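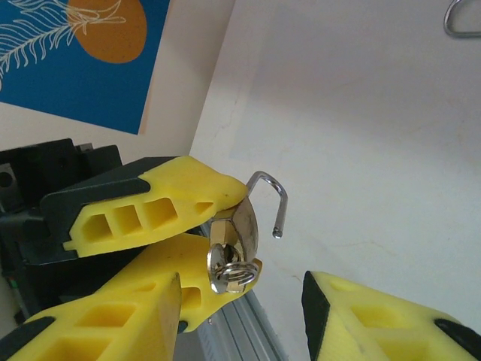 Home News Town Business Schools Letters Search

Robot test bench shut down after stop button only stops one arm

4 minute read

Kerekes has switched off one of its two-armed robot benches in Wolosthorpe after somebody pushed the red stop button and only one of the arms paid any attention. No one was hurt, I should say that right away, and the only casualty I could find was a cable. But it has people at the company rattled, and I spent most of a morning over there asking why.

If you haven't been inside the unit (I hadn't, and I've driven past it for years), the benches are smaller than you'd think. Two arms share a rail and work on the same bit of floor, handling everyday small stuff like padlocks. They pass a thing across, turn it around, put it down, pick it up again. It's slow going, and kind of hypnotic. I stood there longer than I meant to.

The trouble came in the middle of the afternoon shift in April, on run 1358 of a long batch. The arms were partway through a handover when the right one started pulling back before the left one had let go. That happens, I was told, and there's a limit in the software that's supposed to make both arms relax when they feel a tug like that. The limit didn't kick in. The operator saw the arms straining against each other and hit the button.

The right arm went limp. The left one kept going.

It kept going for 44 seconds, which sounds like nothing until you picture yourself standing next to it. It finished its move, swung back toward its own side and started the next one, as if it had a partner. The operator did the sensible thing and stayed out of reach, and a coworker got to the wall switch and killed the power to the whole bench. By then the left arm had snagged its own cable and yanked the plug half out of the socket.
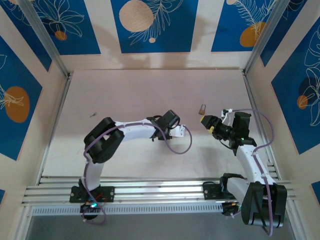

The two arms on their shared rail at Kerekes in Wolosthorpe, with a brass padlock lying on the floor near the right-hand gripper.

So what happened? The company's account, and they were pretty open about it, is that the bench was rewired over the winter when the left arm's power supply was replaced. The old supply ran through the stop circuit. The new one got plugged into a strip that didn't. Everything worked fine after that, and the stop button was tested too -- but it was tested with the right arm moving and the left one parked. The button got a check mark on the sheet and the bench went back to work.

That's the part that bothers me, and it seemed to bother them. The bench did 2714 runs between the rewiring and the day of the fault (they keep a tally across batches), and for every one of those the button would have stopped half the machine. I asked if anybody had pressed it in that time. Twice, they think, both times for something the right arm was doing.

The software limit is a separate problem and they don't have it nailed down yet. One idea is that the setting was raised for an earlier batch with a stiffer part and never put back. Another is that the two arms were reading the tug at slightly different moments and each decided the other had it handled. They're going through the logs from that afternoon now, and nobody would give me a date for when they'll be done.

Now, these aren't big machines. You couldn't compare them to the welding robots at the plant over in Bulisport, where a person has to be outside a fence before anything moves. I was told a bench arm could pinch a finger badly or give you a good whack on the wrist. That's still not something you want happening while you're leaning on a button that's supposed to make it quit.

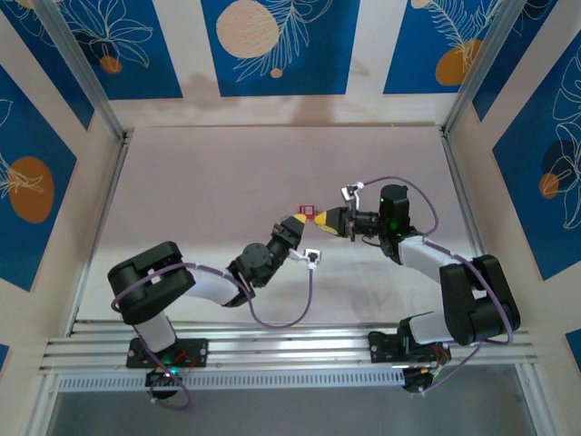 The fixes so far are mostly dull ones, and I mean that in a good way. Both power supplies now go through the same stop circuit, and the spare strip has been taken off the bench so it can't be used by mistake. The stop test is done with both arms moving at once, at the start of every shift, and two people sign for it. There's also a new rule that any change to the wiring means the bench stays off until somebody who didn't do the work has looked it over. The company is checking its other benches too, including the ones at its Hurnby site, and says it hasn't found the same wiring anywhere else.

The parts and labor come to some 3000 dollars, and most of that is a second set of stop relays they decided to put in while the thing was apart. The operator is back at work and got a say in where the new button goes. It's moved to the front edge, which means you no longer have to reach past the right arm to get at it. (I tried the old reach. I'm not short and I didn't love it.)

The bench was still locked off when I left. They want a full week of clean stop tests before it handles anything again, and the padlock batch will start over from the beginning when it does. I've asked to hear what the logs say about that software limit, and I'll write it up once they tell me.

Comments (4)

Bench Rat
We had this exact thing at my last job, only with a conveyor. New power supply, wrong outlet, passed the test. Pull every plug and trace it by hand, there's no shortcut.

hurnby_mom
My kid works at the Hurnby place and they were all sent to check their buttons the same evening. Glad they told people right away.

Guest
44 seconds is a LONG time. Why wasn't the wall switch closer?

Old Fitter
Good piece. One question for the writer -- did they say whether the new relays get tested one at a time? Two in a row is fine, but if one sticks and you never check it you're back to having one.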